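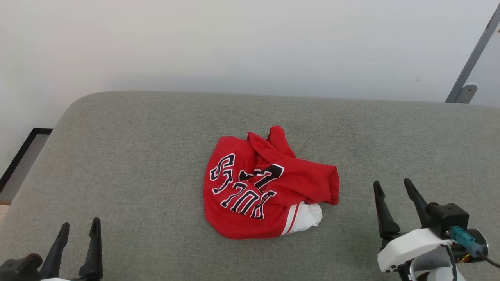
Gripper trial FAQ

Which grippers are compared?
Olau and Festia, 2 black fingers each, same controller (Suvarna).

What is the test item?
A red jersey with printed lettering, bunched up on gray upholstery. Each gripper gets 50 starts.

Why not a flat start?
Flat cloth favors the longer finger. A heap gives both an edge to pinch.

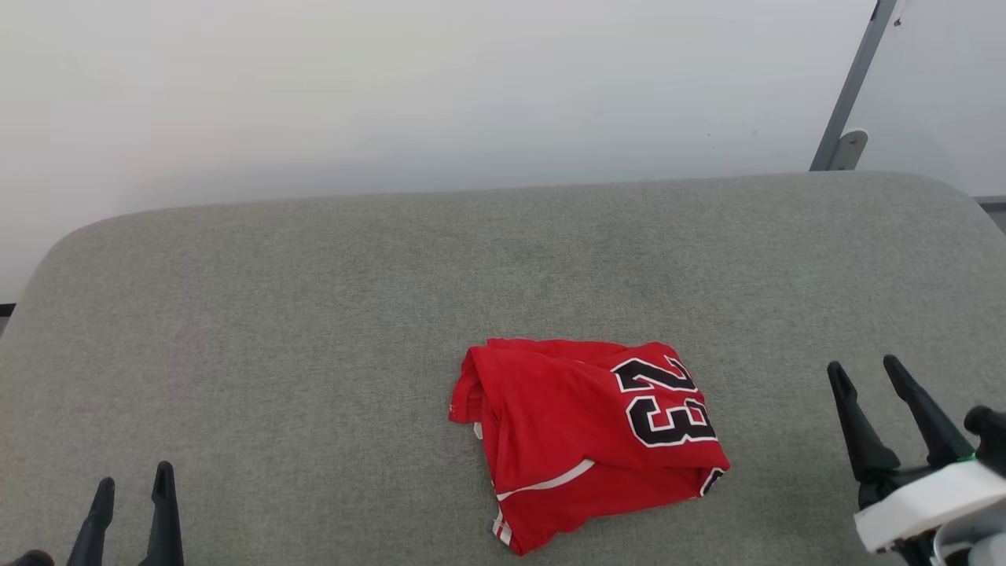
The heap is remade by hand before every start. Grip force stays at the Sturnska default.

When are results due?
September.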